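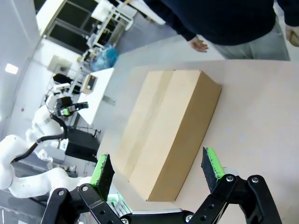
Minutes of the Showroom Meeting, Gevton Bathrooms
Saturday, January 16, 2021

Present: Hemant Singhal (chair), Sharada Salian, Ambros Widmer, Pádraig Brennan, Nandini Chettiar (minutes)

Opening

Hemant wished everybody a happy new year and thanked us all for giving up part of a Saturday, and for the coffee cake, which did not last past the first item. The minutes of the last meeting were accepted with one small correction: the towel rail by the front window is brushed nickel and should not have been written down as chrome.

Shower heads

Most of the morning went on the Toltora hand shower, and it was a good, friendly discussion even where we did not all agree. Sharada has been running one at home and likes it very much. The spray is soft but still rinses shampoo out of long hair, and the rubber nozzles wipe clean with a thumb. Her one grumble is the hose, which twists when the head is put back in its holder. Ambros thought a swivel connector at the handle end would take care of that and offered to write to Toltora and ask whether they sell one separately.

Pádraig reminded us that customers with older houses keep asking about weak pressure upstairs, and that we should be careful not to promise too much. After some back and forth – and a detour into the plumbing at Pádraig's mother's place, which we all enjoyed – it was agreed that the display card should simply say which spray settings suit low pressure and leave it there.

Agreed: order 20 Toltora hand showers in the white finish and put 2 on the display wall, one fixed at standing height and one lower down for people who want to try it from a seat.
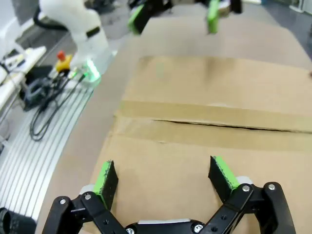

Ambros asked whether the wall brackets could be the Barbieri ones this time, as the plastic brackets on the old display had worked loose and left marks on the tile. Sharada was in favor, and so was Hemant, provided the price holds. Nandini will check with Barbieri and let everyone know by email.

Shower trays

The Plistier tray was looked at again. Everybody likes the low edge and the gentle slope to the drain, but the gray is darker than it looks in the catalog, and Pádraig felt it would show soap marks in a hard water area. Hemant would like to see the sand color before we decide anything. Carried over to the April meeting.

Spring leaflet

Nandini has a first draft, with thanks to Sharada for the wording on cleaning and descaling. Comments on it to Nandini, please – on paper is fine, and spelling corrections are very welcome.

Any other business

The tap washers drawer needs sorting again. Ambros said he would do it.

Next meeting in April, day to be set by Hemant.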